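From: Ghassan Khalaf
To: Losska Residents' Association, members' list
Date: 27 April 2024
Subject: Re: Shared kitchen, charges and booking from August

Dear members,

Thank you to those who replied to the notice on the shared kitchen. Several of the replies raised the same points as the message quoted here, and I am therefore answering it on the open list.

> The notice says the hire charge will go up but does not say
> what it will cover. Could the association confirm whether
> gas and cleaning are included, and whether members who
> booked before the notice will pay the old rate? I would
> also like to know what may be left in the kitchen between
> bookings.

The new charge is 60 pounds for a full day. It covers gas, water, electricity and one clean at the end of the booking. It does not cover the removal of bulky rubbish, which hirers must take away themselves. Half-day bookings will be charged at 49 pounds for the first year, after which the rate will be looked at again. 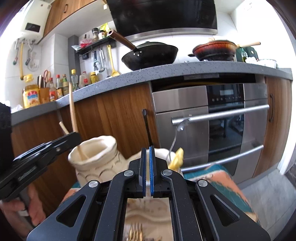
Bookings confirmed in writing before today will be honoured at the old rate, whatever the date of the event. Members who made a booking by telephone and have no written confirmation should write to the office with the name of the person they spoke to.

On storage, the rule has not changed. Dry goods may be left in the tall cupboard if they are sealed and labelled with a name and date. Nothing may be left in the refrigerator overnight. Utensils and crockery belonging to the association are for general use and should be washed and put back after each booking.

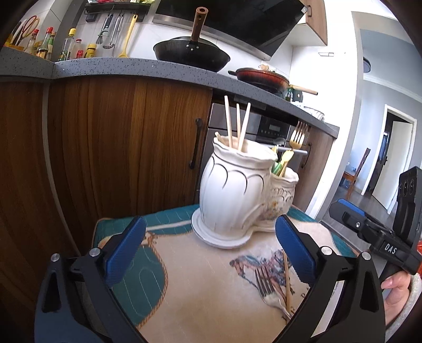
The boiler contract with Nomden ends in August. Two quotations have been received for the replacement service, the lower of them 862 pounds a year from Jacobs. Any repair costing more than 1000 pounds will continue to need a vote at a general meeting.

The Fluredeo hall next door is not part of these arrangements and has its own booking form. Members who want both rooms on the same day must apply for each one separately.

Further questions may be sent to this list or left in writing at the office. Replies received before the next meeting will be included in the papers.

Yours faithfully,

Ghassan Khalaf
Secretary, Losska Residents' Association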